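Paiva House, guest floor - room and linen safety walk-round
October
Checked by: Raquel Calado
Copy to: front desk, linen store

Marks: OK / FIX / ASK. A comment goes next to anything that isn't OK. Last time the sheet came back with a full column of OKs and no comments, and I don't believe a building this old has ever earned that.

1. Corridor and stairs

1.1 Exit signs lit - OK
1.2 Corridor clear to full width - FIX. Folding bed outside room 10 again. I was told it was "just for the morning." It had dust on it.
1.3 Fire door closes on its own - FIX. It closes if you let go of it from wide open. From halfway it stops on the carpet strip. The form says "closes fully from any position," so it fails, whatever was written in spring.
1.4 Stair rail firm - OK. Leaned on it hard, top and bottom.
1.5 Extinguisher in date, pin in place - OK. Tag is hard to read, ask Nomon to write in ink next time.

2. Heating and electrical

2.1 Radiator covers fixed to wall - OK, except room 4, one screw missing.
2.2 Hot tap at basin no hotter than the house limit - ASK. The probe gave two different readings from the same tap a minute apart. Either the tap or the probe is wrong and I'm not signing for it until I know which.
2.3 Bedside lamps, cords and plugs - FIX. Oltetti lamp in room 7 has tape on the cord. Tape isn't a repair. Taken out of the room.
2.4 Smoke alarm test - OK, all sounded. Room 9 sounded weaker to me, so I'd change the battery anyway.
2.5 Portable heaters - none found in rooms. One found in the linen store, switched on, door shut. See 3.1.

3. Linen store

3.1 No heat source within 100 cm of shelving - FIX, urgent. Heater was 25 cm from the towels. Unplugged and removed. The explanation was that the store gets damp. Then it needs a vent.
3.2 Top shelf not above reach - OK
3.3 Shelves fixed to wall - OK
3.4 Care labels on and readable - FIX. Too many washed blank. The Zaltesora throws are the worst for it. I've heard they are "flame safe" but have not seen one piece of paper that says so, and a friendly supplier is not a certificate.
3.5 Blankets and throws free of loose threads, holes and long fringe - ASK. The plush ones look all right on a quick look, but a bumpy pile can hide a pulled loop. Run a hand over both sides before folding.
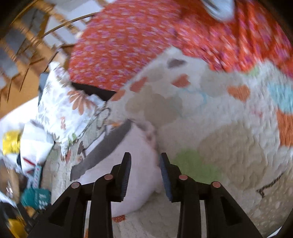
Item 3.5 - white plush blanket, textured pile, orange hearts in the print.

3.6 Crib bedding kept apart from adult bedding - FIX. Mixed on the same shelf. No plush or thick blankets go in a crib, and that includes the ones parents ask for.

4. Follow-up

Heater: done on the day.
Fire door: trim the carpet strip, then test from halfway - not from wide open.
Lamp: replace, don't rewire.
Labels: Raquel to write to the supplier. No reply means the throws come off the beds.
Score by the house method: 84 out of 100. I think that's generous, given that a heater by the towels costs the same points as a missing screw.

Next walk-round: same sheet, different person if possible.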